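5. Loading and Sorting Fresh Food

This section applies to the Trurkness and Galtholm compact refrigerators. For freezer drawers, see Section 7.

5.1 Before loading

1. Let the cabinet run empty for 8 hours with the door closed.
2. Set the temperature dial to 5.
3. Wipe the shelves with a damp cloth and dry them. Do not use scouring powder.
4. Check that each shelf is pushed fully back on its supports.

NOTE -- The compressor may run without a break during the first loading. It returns to its normal cycle once the food has cooled.

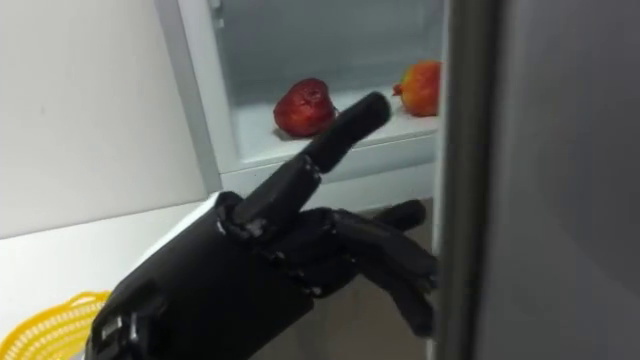 Whole fruit may be kept on an open shelf if it is dry and undamaged. Place each piece directly on the shelf surface and leave a gap between it and the next, so that air can pass on all sides. The raised lip along the front edge of the white shelf helps stop round items from rolling out when the door is opened. Do not stack fruit against the back panel, where it may freeze at the colder dial settings.

5.2 Placing fruit on the shelf

1. Sort the fruit by ripeness. Put the ripest pieces where they can be reached first.
2. Remove any piece with soft spots or broken skin.
3. Set the pieces down singly, starting at the back.
4. Keep a clearance of 20 mm between the fruit and the shelf above.
5. Close the door and check that the gasket seats along its full length.

CAUTION -- Do not line the shelf with foil or paper. Linings block the air flow and can cause water to collect under the food.

5.3 Using a sorting basket

A basket placed beside the refrigerator makes it easier to clear a shelf for cleaning. Use one with openings in the sides, such as the Fuvcombe or Azimi small basket.

1. Stand the basket upright on a level surface, open side up.
2. Keep the whole base on the surface. No part may overhang the edge.
3. Transfer the fruit by hand, heaviest pieces first. Do not fill above the rim.
4. Return the fruit to the shelf as soon as cleaning is finished.

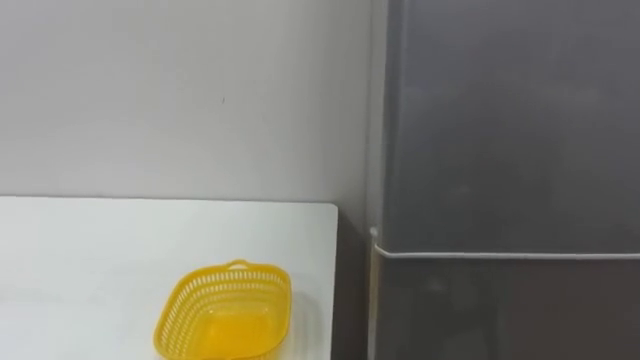 Fig. 5-2. Yellow plastic basket with slotted sides, upright on a white tabletop.

NOTE -- Wash the basket in warm water with a mild dish soap. Brush the slots from the inside and let the basket drain before using it again. Baskets are not covered by the refrigerator warranty.

5.4 Weekly check

1. Inspect all stored fruit every 7 days.
2. Discard spoiled pieces and wipe the shelf beneath them.
3. Clear the drain opening at the rear of the cabinet if water is standing in the channel.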